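This site uses cookies. By continuing to browse you accept our cookie policy.

Memano (software)

Memano is a motion-planning and control package for two-armed robots with multi-fingered hands. It is maintained at the Kamalville laboratory of Randeo, a Canadian software cooperative, and was first released in November under the direction of Azucena Huerta.

Architecture

The package is organised in layers. A perception module estimates the position of flat and slender objects on a work surface, and a planner named Magaña assigns each object to the left or right arm. The planner treats both arms and their external cabling as a single collision model, with a default clearance of 20 millimetres.
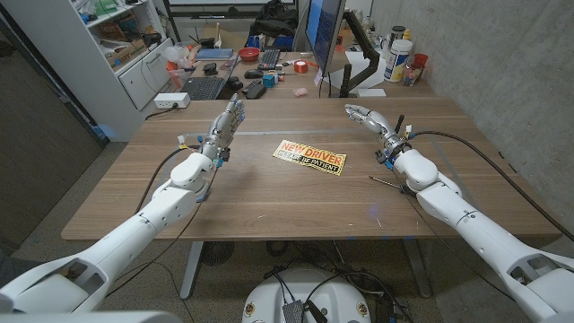 Two-armed robot at a desk with a yellow sticker and a screwdriver, Kamalville laboratory.

Finger control runs separately from arm control. Each hand is commanded through a library of nine grasp postures, which the operator may edit in a plain text file. Rattana Wannasri rewrote the interpolation between postures after early versions produced abrupt changes in finger velocity — a behaviour still present in the legacy branch.

Tooling

Memano writes a log of joint commands and planner decisions, which can be replayed against a recorded session. The regression suite contains 955 cases, of which 68 concern the wrist cameras.

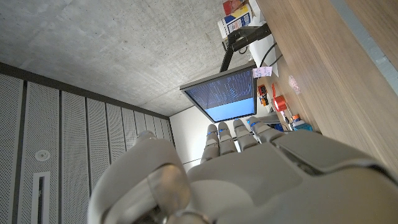 Licensing

The source code is distributed under a permissive licence. The colour calibration utility, written by Evaristo Beltrán, is licensed separately.

Last updated: 6 May 2019

Contact | Copyright | Back to top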